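I sent off for the Botden DNA kit in February, mostly because my aunt wouldn't stop talking about hers, and I've had six months to poke around in it now. It was easy - spit in the tube, screw on the cap, mail it back.

The health report is better than I expected! It covers 33 conditions in plain words, and it tells you when a result means very little (lots of them do). The family matching gave me 2,031 relatives, nearly all of them so distant I'll never write to a single one.

What bugs me is the consent form. The box for sharing your data with outside labs comes already ticked, and you have to dig through three menus to undo it. My old Kenent kit asked me straight out, and I liked that a lot more.

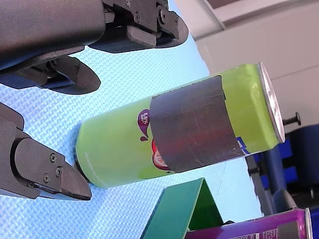

Would I buy it again?

Probably, but only on sale, and I'd untick that box before mailing the tube.

Comments

Gaspard Gaillard: Same here with the box! Took me two emails to get my sample destroyed.

Aslak Bråten: Does it let you download the raw file?

Contact | © 2020 Fleltau Reviews | Back to top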